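From: Glenys Marsden
To: Tunstall home workspace list
Subject: Re: Power strips on top of the desk or under it?

Clive Lightfoot wrote:
> I'm redoing the desk in the back bedroom and can't decide where
> the power strip should live. Under the desk it looks tidy, but I
> end up on my knees every time I want to plug something in. My
> brother-in-law screwed his to the underside and now the plugs
> face the floor and the heavy ones sag. Does anybody just leave
> it on the top? And what do you do with a marble-look surface,
> does the cord mark it?
>
> Clive

Clive,

I've had mine both ways. For two years it was in a wire tray under the desk, the Tallen one that clamps to the back edge. The tray itself was fine. The trouble was the adapters, which are wider than an ordinary plug and had to go in sideways, so the lid never closed.

Last June I moved the strip up onto the desk and it has stayed there. I keep it toward the back with the cord leaving on the side nearest the wall outlet. Anything that is always plugged in goes at the far end. The near sockets stay free for the phone and whatever else comes and goes.

A few things from doing it:

Get a long strip with the sockets spaced out. Mine cost 20 dollars and the short one it replaced cost nearly as much.

Put two small rubber feet under each end. Without them it slides when you pull a plug out one-handed.

Keep the mouse side clear. I had the cord crossing right where my wrist goes and it drove me mad for a week before I thought to turn the strip around.

Lamps with a round base can sit at the opposite corner from the mouse. Run the lamp cord off the back -- don't bring it across the front.

As for the surface, mine is a marble pattern too, from Joltarach, and a white cord hasn't marked it. A black one left a gray smudge that came off with dish soap. Dean Haworth had the same on his and used a damp cloth and baking soda, but I'd try the soap first. 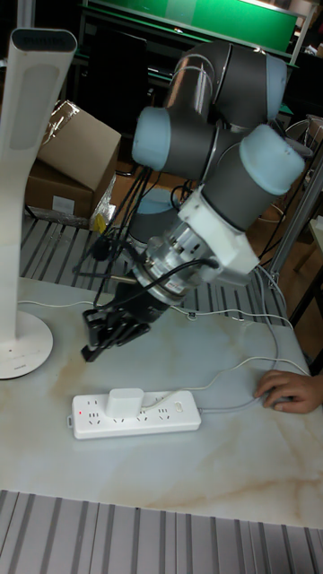
Should a space heater go on the same strip as the lamp and the computer? Plug it straight into the wall outlet, and don't use a strip or an extension cord for it at all.

Mervyn asked me off-list for the name of the cord clips. They are Drendadora, the flat kind with a sticky back. Clean the desk edge before you press them on and leave them overnight before you put a cord in. The ones I rushed fell off.

If you still want the tray, Clive, mine is in the garage and you can have it. One clamp is stiff.

Glenys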